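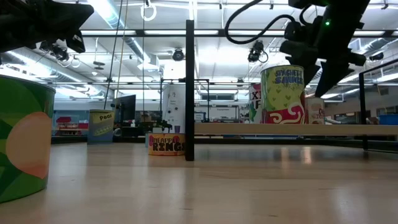
Working alongside the can-sorting arms: bench tips for pantry staff

These notes cover the two-arm bench at the Greron dry goods room. They apply to the day crew and to anyone moved over from hand sorting since September. Hand sorting continues at the Bowen counter and has its own sheet.

Setting out stock

Stand every container upright with the printed name toward the cameras. A label turned sideways is the most common cause of a skipped item. In the first month the log recorded 251 skips, and most cleared when the container was rotated and the cycle restarted.

Leave a hand's width between containers. The fingers need clearance on both sides to close. Two cans touching will be treated as one wide object, and the arm will either pass over them or stop.

Tall and short items can share the table. Put short, wide tins such as pineapple rings where nothing tall stands directly between them and the camera. Tall cans such as spaghetti sauce can go on the raised board, which saves the arm part of its downward travel.

Do not stack. Staff coming from hand sorting tend to stack by habit, and it takes a week or two to lose it.

Wipe the tabletop with a barely damp cloth and dry it. The surface is glossy and picks up streaks from the ceiling lights. Polish makes this worse. Use plain water, or a drop of dish soap for sauce spills, followed by a second wipe.

Labels

Torn or stained labels go in the hand pile. Taping a label flat works if the tape is matte. Clear glossy tape reflects, and the reader then returns part of a word or none.

If two products share a name and differ only in size, separate them before loading. The system at present does not distinguish them reliably. Eirlys Lloyd keeps the list of known pairs and updates it when a supplier changes a package.

Reaching in

Press hold before a hand crosses the edge of the table. Wait for both arms to stop. A green light on an arm means it has power and says nothing about whether it is about to move.

Take off lanyards and roll loose sleeves above the elbow. Keep cables clear of the stock when resetting the table; a cable resting against a can will shift it once the arm extends.

Do not lean on the black framework. The overhead cameras are fixed to it, and a small knock is enough to require recalibration, which takes the bench out of use until Ieuan Jenkins or the Treltton technician has run the check.

What changes in the job

The bench handled 2,866 items last month, against 1,395 by hand at the same counter the year before. Staffing stayed at 4. The hours that went to lifting and reading labels now go to checking dates, inspecting dents and clearing the hand pile.

Date checking is harder on the eyes than sorting. Swap positions every hour. Aba Sulemana's rota puts the loader and the checker on opposite sides so that the swap does not interrupt a cycle.

The pace is set by the loader. If the checking table fills up, stop loading. There is no target that requires the arms to run continuously, and a supervisor who asks for one should be referred to Aled Voyle.

Wrist complaints have gone down. Neck complaints have gone up, mostly at the checking table. Raising the table on blocks to just below elbow height has helped the taller staff. Shorter staff should ask for the second table, which is lower.

End of shift

Clear the tabletop and the raised board. Park both arms from the panel; do not push them by hand. Write skips and stops in the log with the product name. Dented cans go to the Prarnumlow shelf for inspection the next morning.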